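March 21, 2023

Second round on the oil finish for the Puletti order. Wiped two coats on the beech offcuts last night and left them by the window. The Zemeck oil is still tacky on 5 of the 8 pieces, so it was probably put on too thick. Lieven De Bruijn thinks the shop is too cold.

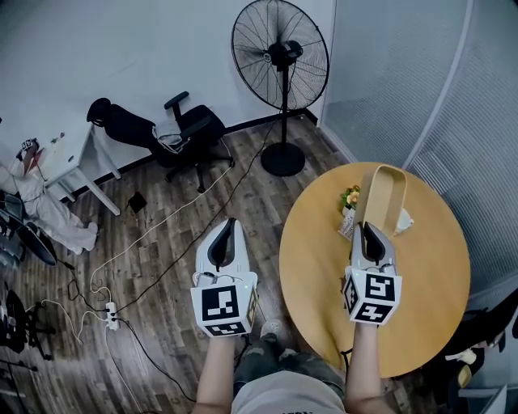 Sanded the tacky ones back with 220 grit and wiped on one thin coat – about 100 ml for the lot. Will check after lunch tomorrow. Liesbeth wants the Clindard wax tried on two spares before we order more.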